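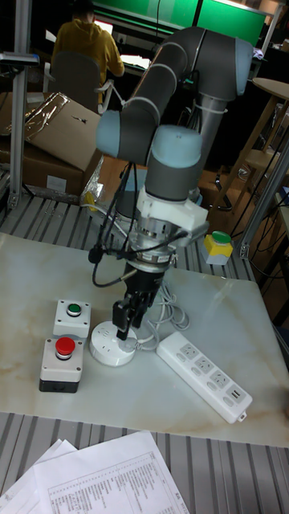 How Does a Robot Arm Know Where to Push?

Posted 9/3/20 by Arvo

Hi, I'm Arvo Kokkonen, and I get to play with a robot at our shared workshop. Okay, "play" is what my sister calls it. I call it building! We named the arm Tonda, and lots of you have written in to ask how Tonda finds a button and presses it without smashing everything on the table.

First, look at your own arm. You've got a shoulder, an elbow and a wrist, and they all bend. Tonda has joints too, and inside each one there's a motor. A motor makes the joint turn, and a little sensor tells the computer how far it turned. Put all those turns together and the computer can figure out where the hand is. It's math, lots of it, and the computer does it super fast.

Now try this. Put a cup on the table, look at it, close your eyes and touch it. Pretty easy, right? Now have a friend slide the cup over while your eyes are shut. Whoops! That's the problem a robot has. If it only remembers where a thing used to be, it pokes the air.

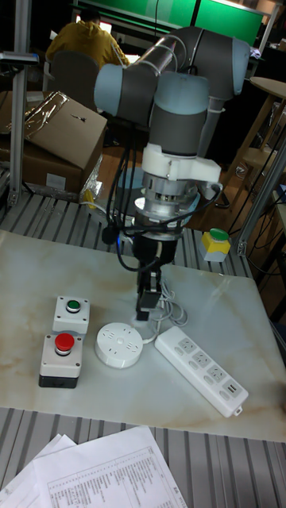

Tonda's gripper points down at the table. See the button boxes on the left?

A robot's hand is called a gripper. Ours has two fingers and no thumb, so it can pinch things, and it can also poke. For a button, poking is all you need. You want the tip of the finger over the middle of the button, then straight down, then stop. The stopping part is the hardest! A person feels the button push back and quits pushing. A robot has to be told how hard is too hard.

My friend Aleksi Toivonen wrote our first program, and we tried it with the arm going as slow as a sleepy snail. Slow is good when you're testing. You have time to see a mistake coming and shut things off.

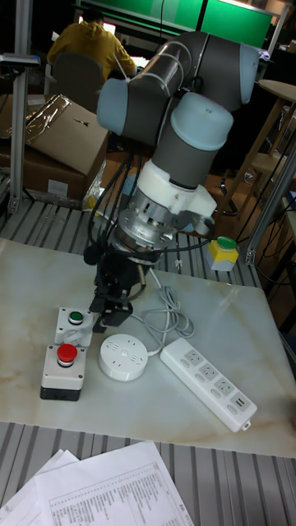 The other thing we had to work out was what order to do stuff in. Robots don't guess. If you say "press the green button," a robot wants to know which green button, and where to start, and what to do with its fingers on the way there. So we write every step down, even the silly ones. Move up. Move over. Close the fingers. Go down slowly. Stop. Go back up. I forgot "go back up" once in April and we all sat there waiting.

You can try this at home with no robot at all. Ask a grown-up to be the robot and write steps for pressing the doorbell. They can only do exactly what the paper says. My dad walked into the coat rack on step 2.

Send me your doorbell programs, and I'll try some of them on my dad!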